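Laborbuch Greifzelle, Oktober

Vormittag, angefangen kurz nach 9 Uhr

Frage von gestern war ja: Überzug auf den Fingern oder blanke Finger, wenn es um die dünnen Versandbeutel geht? Selim war für blank (weniger Material zwischen Fingerspitze und Folie, mehr Gefühl in den Motorströmen), ich für den Überzug. Also heute beides am selben Roboter. Links die Hand mit dem dunkelgrauen Überzug, rechts die Hand ohne. Regler auf beiden Seiten gleich, nur die Schließkraft darf ich pro Hand verstellen.

Ablauf pro Durchgang: Beutel vom Stapel aufnehmen, auf die Waage legen, loslassen, Anzeige abwarten, wieder greifen, in die grüne Kiste. Das Band läuft heute nicht mit, das machen wir erst, wenn das Umgreifen sitzt.

Insgesamt 69 Griffe aufgeschrieben, die Rohdaten liegen im Ordner Narura unter meinem Kürzel.

Erste Runde, rechte Hand, blank
Kante am Stapel finden klappt gut, der Daumen kommt schön flach unter die oberste Lage. Aber sobald der Beutel hochgeht, wandert die Folie zwischen den Fingern. Man sieht es in der Kurve vom Zeigefinger: kleiner Knick, Pause, nächster Knick. Mit mehr Kraft hält es, dafür schnappt der Beutel beim Öffnen nach oben und liegt danach irgendwie auf der Waage. Schließkraft in der Konfiguration zuletzt auf Stufe 7. Höher will ich nicht, die Gelenke werden dann hörbar.

Zweite Runde, linke Hand, mit Überzug
Was für ein Unterschied! Auf Stufe 5 schon kein Rutschen mehr, und der Beutel hängt ganz ruhig. Ich hab dreimal nachgeschaut, ob der Regler wirklich dieselben Parameter geladen hat (hat er). Forough kam dazu und hat zwischendurch am Beutel gezogen, sie meinte, man spürt richtig, wie die Hand dagegenhält.

Nachteil gibt es auch: Der Überzug macht die Fingerspitzen dicker, und am Stapel nimmt die Hand gern die zweite Lage mit. Einmal hatte ich einen ganzen Packen in der Luft. Selim war sehr zufrieden mit diesem Versuch.

Waage
Hier wird es interessant. Das Ablegen ist mit beiden Händen kein Problem, das Wiederaufnehmen aus der Schale schon. Die Beutel fallen in sich zusammen, und jeder liegt anders. Der alte Greifplaner (Lultura) sucht eine gerade Kante, und die gibt es bei einem zerknautschten Beutel nicht. Der neue von Azlan sucht eine Falte, die hoch genug steht, und fährt dann von oben mit Daumen und Fingern daran. Bin begeistert, das sieht aus, als würde jemand ein Taschentuch aufheben.

Die Spiegelung auf dem Schalenrand ist dabei lästig. In der Tiefenkarte reißt der Edelstahl Löcher, genau dort, wo die Folie übersteht. Azlan maskiert die Schale jetzt fest aus, Position ist ja bekannt. Bitte die Waage deshalb nicht verschieben!! Wer sie zum Tarieren näher ranholt: danach neu einmessen, Skript liegt neben der Kalibrierung vom Tisch.

Nachmittag

Bülent wollte wissen, ob die Zahlen auf der Anzeige beim Zugreifen springen. Tun sie, sobald die Finger auf die Schale drücken. Mit dem Faltengriff bleibt die Hand darüber und die Anzeige wird erst beim Anheben unruhig. Gewicht also immer nach dem Loslassen lesen, vor dem Annähern. Habe eine Wartezeit von 2 Sekunden eingebaut, Serpil findet das zu lang, wir lassen es erst mal so.

Kabel am linken Handgelenk: Die Schlaufe hängt noch unter die Tischkante. Bisher ist sie nirgends hängen geblieben, trotzdem möchte ich sie vor den Versuchen mit laufendem Band enger am Arm haben. Kabelbinder hatten wir keine langen mehr, Serpil bestellt bei Kılıçarslan nach.

Zwischenstand für Truren (die fragen sicher wieder): Für Folienbeutel nehmen wir den Überzug, Stufe 5, Faltengriff. Für den Stapel hätte ich am liebsten die blanke Hand. Also rechts vereinzeln, links wiegen und einlegen? Das wäre schon ziemlich elegant, kostet aber eine Übergabe in der Luft, und die haben wir mit so weichem Zeug noch nie probiert.

Faltengriff mit der linken Hand an der Schale, rechte Hand offen in Wartestellung vor dem Band:

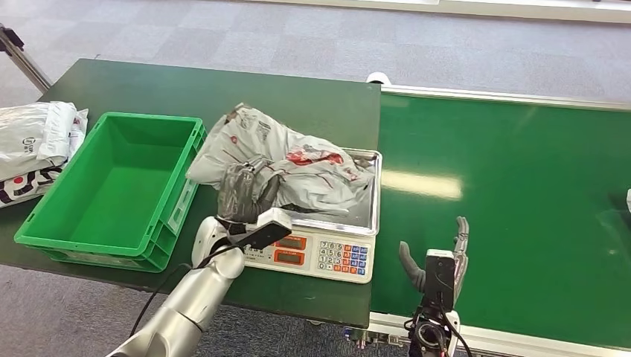
Offen für morgen

Übergabe von rechts nach links erst mit einem leeren Beutel, langsam, Hand am Notaus.
Überzug nur am Daumen probieren, Finger blank. Forough schneidet einen zurecht.
Kamera am rechten Handgelenk neu einmessen, die war seit dem Umbau nicht dran.
Selim fragen, ob er die Stromkurven von heute neben seine alten legt. Der Knick beim Rutschen sieht so sauber aus, dass man daraus eine Erkennung bauen könnte.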